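Chapter 2
A Place to Put Things Down

Ulla Kauppinen, who taught room planning for years and owned very little furniture, liked to ask her students what a work surface was for. They said working. She said it was for putting things down, and that working was what you did in whatever space was left.

A tall white rack and a glass-sided enclosure, then grapes and a square plate on a green mat.

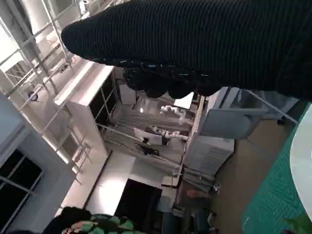
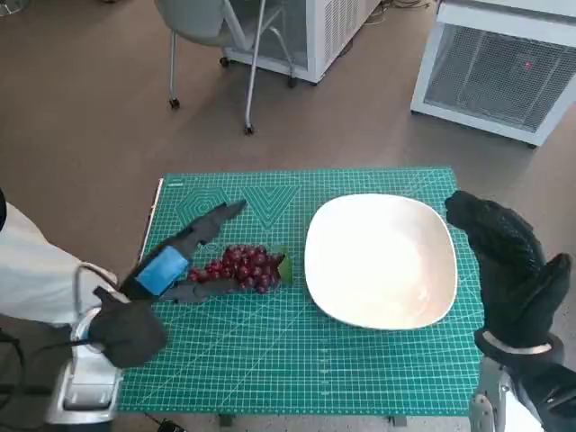 This chapter covers two kinds of space. Storage is where an object lives when you have forgotten about it. A work area is where it lives while you are still meaning to do something with it. Most rooms confuse the two by the end of January – hence the stapler in the fruit bowl.

We begin with the mat, the cheapest piece of planning you can buy. It draws a border, and people respect borders on a table far more than they do in a shared refrigerator. Section 2.1 deals with how large that border should be. Section 2.2 moves on to racks and cabinets, and to Vilho Tikkanen's rule that any shelf above eye level is a museum.

Before reading on, clear one surface at home. Write down where everything went. Keep the list, as you will want your keys back.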